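Home | Kitchen | Laundry | Workshop | Storage | Ask Us

Looking After a Wooden Tabletop

A light wooden tabletop shows everything: rings, crumbs in the grain, the gray patch where everybody rests their elbows. Most of it can be dealt with in a few minutes using things already under the sink.

Daily wiping

Use a soft cloth wrung out until it no longer drips. Wipe with the grain, then go over it again with a dry cloth. Skip the scouring pads and the green side of the sponge. A drop of dish soap in a bowl of warm water is enough for grease.

If you don't know what finish is on your table, try any cleaner on the underside first. Leave it for 10 minutes and check for dullness or a sticky feel before you use it on top.

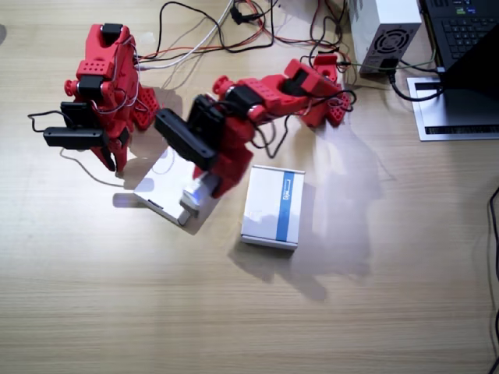
Crumbs and dust that settle into fine grain come out best with a dry paintbrush, the two-inch kind. Brush along the lines and catch the dirt in your other hand. A vacuum with the brush head works too, but keep the plastic rim off the surface.

White rings

A white ring is usually moisture caught in the finish. Lay a clean cotton dish towel over it and press with a warm iron, no steam, for a few seconds at a time. Lift and look between passes. Old rings may take several tries. Dark rings have gone into the wood itself and need sanding -- leave those for a weekend when you can refinish the whole top.
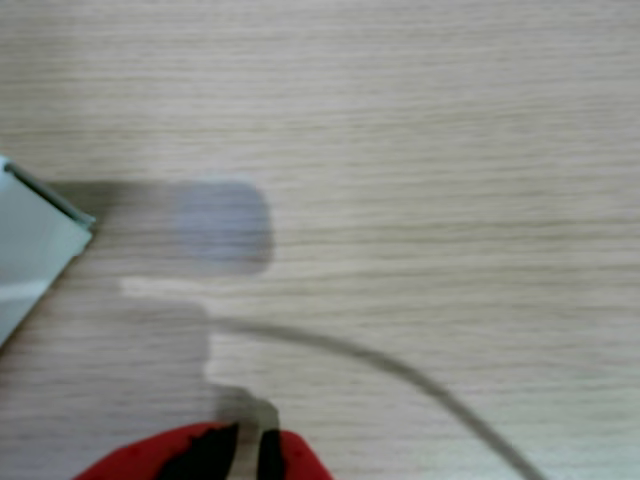

Asnakech Tufa wrote in to say she uses plain petroleum jelly on faint rings, left overnight and wiped off in the morning. We tried it on an old side table in July. It helped on a varnished top and did nothing for an oiled one.

Sticky labels and tape

Warm the label with a hair dryer on low, then lift a corner with a fingernail or an old plastic card. Rub what's left with a little cooking oil on a paper towel, wait, and wash with soapy water. Metal scrapers leave marks.

Boxes and heavy things

Cardboard picks up grit from floors and delivery trucks. Wipe the bottom of a box before it goes on the table, and lift it to move it. Sliding is what makes those long thin scratches.

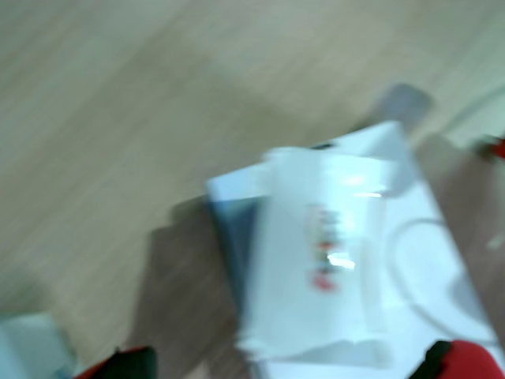
White box on a light wooden top.

For shallow scratches, rub a walnut half over the mark and buff with a cloth. Wax filler sticks do a better job on deeper ones. Choose one a shade lighter than the wood, as they tend to dry darker.

Oiling

Only oil a table that was oiled to begin with. Put on a thin coat, wait 15 minutes, and wipe off all you can.

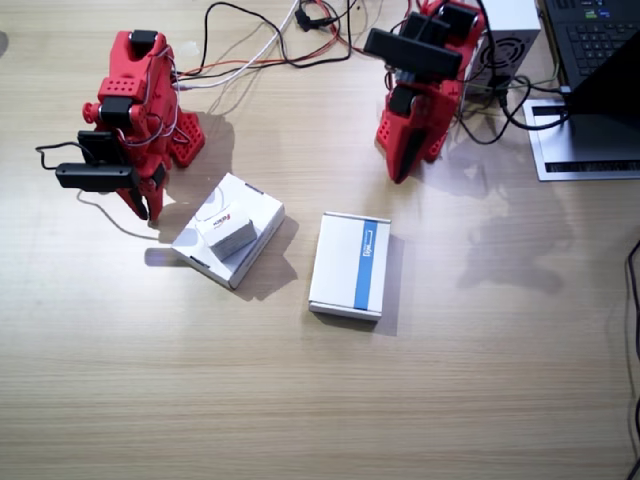 Oily rags can catch fire on their own. Spread them flat outdoors until they are stiff, away from anything that burns, before they go in the trash. Keep the table clear overnight and put nothing damp on it the next day.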